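09/11/2025 – Evard, panel layout tests for the Prorier comic

Reran the page import on the Pitham build. All 42 pages of chapter one load in reading order. Right-to-left flag now survives export. Lettering on page 61 of the full script file still overflows its balloon at the small size; font left as is for now.

Cloth folds in the bedroom chapter need heavier line weight. Two pen widths tried, neither settled.

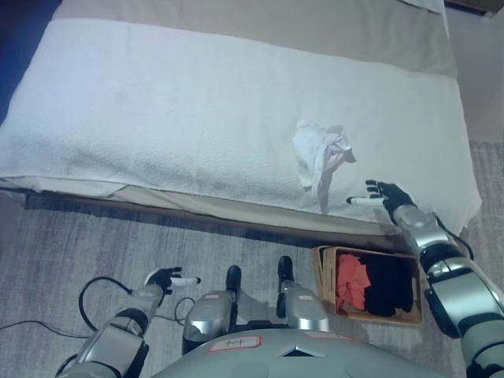
White cloth on towel.

Scan total is 1157 files against 1167 on the Shehata list. The missing ten are probably cover variants – check the December backup before rescanning. Screentone moiré persists at half size. Next: resample from the originals.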